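Ullthorpe Hall, Staff Kitchen and Dining, Rm 432
Walk-through checklist w/ comments
August 2022
Done by: Daranee Klinhom
Start 1000

Key: OK / FIX / N/A

1. Floor clear, no trip hazards. OK. Mat by door curling again, taped down
2. Exit door opens fully. OK
3. Extinguisher tag current. OK, tag is July
4. Outlets by sink. FIX. Left one loose in the wall, do not use. Note stuck on it
5. Window latch. FIX. Original 1937 sash, sticks halfway. Facilities has had this since the last walk thru
6. Fridge temp logged. OK but two blanks on the sheet. Please fill in even if you're rushing
7. Yagi rice cooker, cord and plug. OK
8. Rikmont kettle. FIX. Lid hinge cracked, take out of service
9. Tabletop items: clean outside, no residue, nothing stuck on. See below

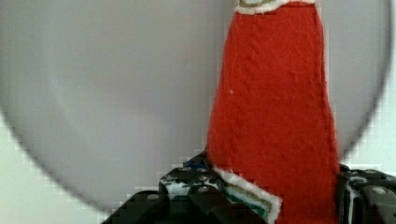

Item 9, red, small white speck left side. Wipe and recheck.

Comments on 9: speck could be anything, didn't stop to pick at it. Not failing the whole line for one speck. Same check goes for anything left out on the counters, and wipe the surface under it to.

10. Condiments: dated when opened, caps closed. FIX. Half have no date. Marker is in the drawer, use it. Heinz stays with the other ketchup, don't start a second one
11. Labels readable and still attached. OK overall. If one is peeling, tape it or toss the thing
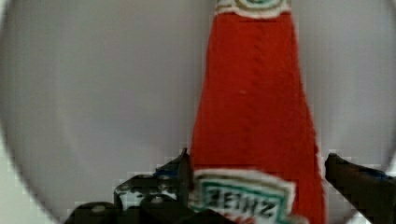

12. Allergen sheet posted. FIX. Old version, Gretness menu from before the change. New one is printed, needs putting up
13. Cutting boards separated by color. OK
14. Knives in block, none loose in sink. OK
15. Trash lids. OK. Liner on the tall one too small, keeps slipping in
16. First aid box. FIX. Out of blue bandaids, burn gel expired
17. Hand soap and towels. OK, towels low

Open from this round: 4, 5, 8, 9, 10, 12, 16
I'll do 9 and 10 myself. Rest to facilities exept 12 and 16, front desk has those.
Kettle is in the box under my desk, pls don't put it back out.

DK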